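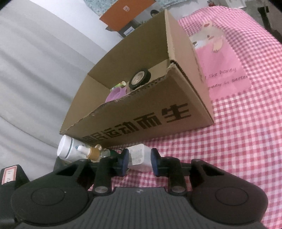 3.2 Sorting small containers

The second task concerned the small bottles and jars that collect in a household and end up sharing a box with cloth, tape and other odds and ends. Participants were asked to put the containers into groups of their own choosing and to say what each group was for. In all, 477 containers were sorted over the study, and 266 of them were placed by size or shape. Labels were used less often than we expected, even where the print was easy to read.

Figure 2. Small containers set out in front of an open cardboard box, with a white bottle lying on its side.

Dropper bottles gave the most trouble. Some participants put them with medicines, others with cosmetics, and a few made a separate group for anything with a nozzle. Jars with wide lids were usually kept together. Majumder (2004) reported a similar split in the Mallusberg households, though her participants worked at shelves and could see everything at once. A box hides what is at the bottom, and several people stopped sorting before they reached it.

Related articles
Vasanthi Majumder: Shelf order in the Mallusberg households
The Trakuvell storage diaries
Reusing shipping boxes at home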